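Open morning at the Lullemier building

The old Lullemier hostel has been closed to the public for as long as I have lived on this side of the river, so when the notice went up at the library saying there would be an open morning in December I put my name down. Tours were limited to 20 people. I was on the second one, at half past ten.

Parking is on Morin Street and there isn't much of it. I ended up behind the bakery and walked back. The front doors were propped open with a sandbag and there was a sign-in sheet on a card table just inside, along with a pile of photocopied floor plans. Take one if you go. The building has had so many additions that the numbering of the rooms makes no sense without it.

Our guide was Omar Hattar, who works for Stenari, the firm doing the conversion. The plan is for 30 small flats on the two upper floors, with the ground floor kept for common rooms and a clinic. He started in the entrance hall, where the original tile floor has been uncovered under three layers of lino. Most of it is sound. There is a patch near the stairs where somebody once put in a boiler pipe and filled the hole with concrete, and they have not decided whether to match the tile or leave it.

We went up the main staircase in single file. The banister is original and the treads are not. On the first floor the long dormitory at the front has been stripped back to brick, and you can see where the windows were made smaller at some point and the gaps filled in with a different colour of brick. These will be opened up again to their full height. It was bright in there even on a grey morning. A woman in our group had stayed in the hostel as a student and remembered the room as very dark, with curtains between the beds.

The back half of the first floor is a different story. It was partitioned decades ago and the ceilings were dropped, and none of that has been touched yet. We looked into several of these rooms from the doorway. The smell was mostly old carpet. Omar said the dropped ceilings would be the first thing to go and that the plaster above them was in better shape than expected, although they had only opened up small sections to check.

After that we came down the rear stairs to the ground floor, where the kitchens are. The big one has been emptied and is being used to store doors. There are 100 of them, taken from all over the building and labelled with masking tape. The smaller one is further along the corridor, and the green paint, which you see in a lot of the service areas, is worn but still on the walls.

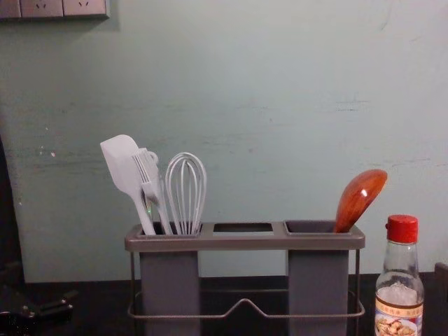
Utensil holder on the counter in the small kitchen.

I asked whether the green would be kept. The answer was that it will be sampled and the colour recorded, but everything gets repainted. Someone else asked about lead, and was told the testing had been done before any work started and the results were in the folder at the front desk. I looked on my way out and they were, at the back, behind the drainage report.

The courtyard was the last stop. I had expected more of it. It is a narrow strip of paving with a drain down the middle and one large tree, which will stay. Ramps are going in along the north side so that the clinic can have its own entrance, and the old coal shed will become bike storage. The neighbours in Putetham Lane have raised the question of lighting at night, and there was a drawing pinned up showing low fittings along the path.

The tour took a little under an hour. Tea was served in the front room afterwards, with fruitcake, and there was a display of photographs lent by former residents. Some of these were very good, particularly one of the dining room set up for a Christmas lunch. I would have liked more labels on them. Several people were going along the boards trying to put names to faces.

A few practical points for anyone going to the next one. Wear flat, closed shoes, as you will be turned away in sandals. The toilets are in a portable block in the courtyard. There is no lift yet, so the upper floors are stairs only, but the ground floor and courtyard can be visited separately if you ask at the door. Entry was $3, cash, and they were short of change.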